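나무 책상 상판 오일 마감, 끈적임이 없어지지 않습니다

Anju Negi
수요일 오후 4:20

안녕하세요. 한국에 산 지 꽤 되었지만 한국어가 아직 완벽하지 않습니다. 이상한 문장이 있으면 이해해 주십시오.

중고로 산 밝은 색 원목 책상의 상판을 다시 마감하고 있습니다. 이전 마감은 사포로 모두 벗겼습니다. 120번, 180번, 마지막에 240번을 사용했습니다. 그 다음에 Wakholm 하드 오일을 붓으로 바르고 하룻밤 두었습니다. 설명서에는 여덟 시간 후에 만질 수 있다고 쓰여 있습니다. 그런데 11일이 지난 지금도 손바닥을 대면 붙는 느낌이 있습니다. 종이를 올려 놓으면 종이에 기름 자국이 남습니다.

제가 원하는 색은 아래와 같은 연한 베이지색입니다. 나뭇결이 길이 방향으로 가늘게 보이고, 광택은 많이 없으면 좋겠습니다.

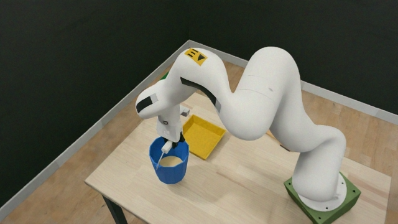 원하는 상판 색: 연한 베이지, 가는 결

지금 제 상판은 이것보다 노랗고, 군데군데 반짝이는 곳이 있습니다. 반짝이는 곳이 특히 더 끈적합니다. 방은 북쪽 방이고 7월이라서 습도가 높습니다. 창문은 낮에만 열어 둡니다.

궁금한 것은 두 가지입니다. 더 기다리면 마르는지, 아니면 닦아 내고 다시 시작해야 하는지 알고 싶습니다. 그리고 다시 한다면 노랗게 변하지 않는 방법이 있습니까? 남은 오일은 200밀리리터입니다.

Naveen Sachdeva
수요일 오후 6:05

저도 같은 경험이 있습니다. 그냥 선풍기를 틀고 기다리세요. 저는 한 달쯤 후에 괜찮아졌습니다. 여름에는 다 그렇습니다.

Anežka Tichý
수요일 오후 9:40

저는 취미로 가구를 고치는 사람이고, 저도 한국어가 모국어가 아닙니다. 그래서 될 수 있으면 쉽게 쓰겠습니다.

글을 읽어 보면 오일을 너무 두껍게 바른 것 같습니다. 바른 후에 남은 오일을 닦았다는 말이 없습니다. 하드 오일은 나무가 먹을 만큼만 먹고, 표면에 남은 것은 15분에서 20분 안에 천으로 모두 닦아야 합니다. 반짝이는 곳이 더 끈적한 것도 그 이유로 설명이 됩니다. 그곳은 오일이 나무 안에 들어가지 못하고 위에 고여 있습니다. 11일이 지났다면 저는 더 기다리지 않겠습니다.

저라면 이렇게 하겠습니다. 먼저 오일용 희석제를 면 천에 조금 묻혀서 결 방향으로 닦습니다. 천이 노랗게 되면 바로 새 천으로 바꿉니다. 다 닦은 후에 이틀 말리고, 손으로 만져서 아직 붙는 곳이 있으면 그곳만 한 번 더 닦습니다. 그 다음에 240번 사포로 아주 가볍게 문지릅니다. 사포에 덩어리가 생기면 아직 덜 마른 것이니 멈추고 하루 더 기다리십시오.

창문은 꼭 열고 장갑을 끼십시오. 오일이 묻은 천은 뭉쳐서 쓰레기통에 넣으면 안 됩니다. 스스로 열이 나서 불이 날 수 있습니다. 물에 적셔서 뚜껑이 있는 금속 통에 넣거나, 밖에서 한 장씩 펴서 말리십시오. 이것은 정말 중요합니다.

색에 대해서도 쓰겠습니다. 보통 오일은 밝은 나무를 노랗게, 또는 젖은 색으로 만듭니다. 처음 나무의 색을 지키고 싶으면 흰 안료가 조금 들어 있는 내추럴 오일이나 무광 수성 바니시가 더 맞습니다. 저는 Javero의 무광 수성 제품을 두 번 써 보았는데, 색 변화가 적었습니다. 다만 오일을 한 번 먹은 나무에 수성 바니시를 바르면 잘 붙지 않을 수 있습니다. 그 경우에는 표면을 충분히 갈아 내고, 책상 밑면의 안 보이는 곳에 먼저 시험해 보십시오.

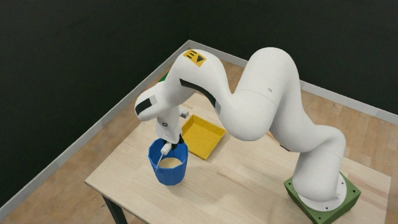
흰 안료가 있는 오일을 쓸 때는 통을 흔들지 말고 막대로 바닥까지 저으십시오. 안료가 가라앉아 있으면 처음에는 투명하게 발리고 끝에는 하얗게 발립니다. 책상 하나를 중간에 쉬지 않고 끝까지 바르는 것이 좋고, 붓보다 천이 쉽습니다. 1000밀리리터 통은 책상 하나에는 너무 많으니 작은 통을 사십시오. 지금 남은 오일은 노란색이 싫으시면 다른 가구에 쓰는 것이 좋겠습니다.

Anju Negi
수요일 오후 10:15

두 분 답변 감사합니다. 네, 닦지 않았습니다. 설명서에 그림이 있었는데 저는 그것을 바르는 그림으로 이해했습니다. 천은 지금 발코니에 펴 놓았습니다. 주말에 희석제를 사서 밑면부터 시험해 보고 결과를 쓰겠습니다.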